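Subject: Re: [tarora-sewing] Interfacing weight for the Mumeck tote

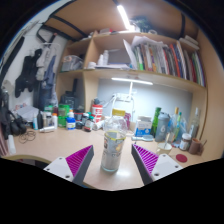

On December 28, 2021, a list member wrote:

> I cut the Mumeck in 285 gsm canvas with the medium fusible and
> the top edge still folds over when the bag is full. Should I go
> up a weight, or is it the handle placement? I have 3 more cut
> out and would like to fix them before I sew the linings in.

Handle placement first. The Mumeck pattern sets the handles 100 mm in from each side seam, and on canvas of that weight the centre of the top edge carries nothing and rolls outward. Moving each handle end 15 mm toward the centre stiffens it noticeably. Mark from the seam line, as the allowance on that pattern is wider at the top than at the base.

On interfacing: a heavier fusible over the whole panel will crease at the boxed corners and the creases do not press out. I fuse the medium weight to the full panel, then add a second strip along the top only, 40 mm deep, kept clear of the side seam allowances. Bondo woven fusible is what I use for the strip. The non-woven grade bubbled on me after washing, and I had given it the full pressing time with a damp cloth.

If the linings are not in yet, the strip can go on without unpicking anything. Topstitch the edge twice, 3 mm and 10 mm, with a size 100 needle. A 90 will get through the canvas but skips where the handles cross - at least on my machine.

The Lại version of the pattern (the one with the recessed zip) has a separate facing and does not need the strip. Its grainline arrow on the facing piece is wrong in the first printing. Cut it lengthwise, parallel to the top edge.

Pattern errata are in the archive, message 2951.

Tarora Sewing List - contact the list owner - Back to top
Last updated: October 2022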